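ok so Prider ran at Satton on Tuesday and I have not shut up about it since

40 to 1 in the morning, drifting all day, and Teófilo Apaza still rode her like she was the favorite. Sat last to the far turn, then went wide around the whole bunch
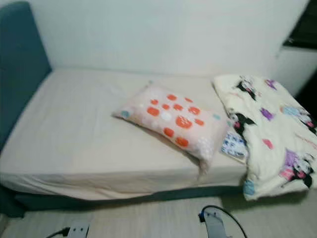

beaten a head by Lollotetti. A HEAD. I had 20 bucks on her to win and nothing to place because I never learn

she's back over a longer trip in October and I think she wants every yard of it (Taipe might run in the same race, which worries me a bit, he loves soft ground)

anyway if you see her at double digits again, text me!! I'm in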